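Notebook, April, sourdough and water tests

Started at 1745, after the others went home. The question is still the same: does the tap water in Trultham slow the starter, or is it only the cold kitchen? Benito Goicoechea thinks it is the chlorine. I am not convinced, but I promised to test it with some care.

Two jars, same flour, same spoon. Jar A has tap water, jar B has bottled water. Both stand on the shelf above the Akero oven, where the thermometer shows 25 degrees. I fed each one with 44 grams of flour and the same weight of water. The scale was set to zero before each addition, which I forgot last time.
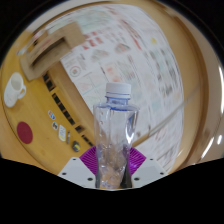

Flour is from the Halim mill, the new sack. It drinks more water than the old one, so the paste was quite stiff in both jars. I did not correct it – better to keep the two jars equal and a little too dry.

First look after 2 hours: small bubbles in B, almost nothing in A. Smell is the same, mild, like yogurt. The rubber band on A slipped when I lifted the jar, so I marked the level again with a pen. Please don't wash this mark away.

To do: leave a third jar with tap water that stood open overnight. If Benito is right, it should behave like B. Also ask Ellow if they can lend the second thermometer, because ours shows one degree less when the battery is weak.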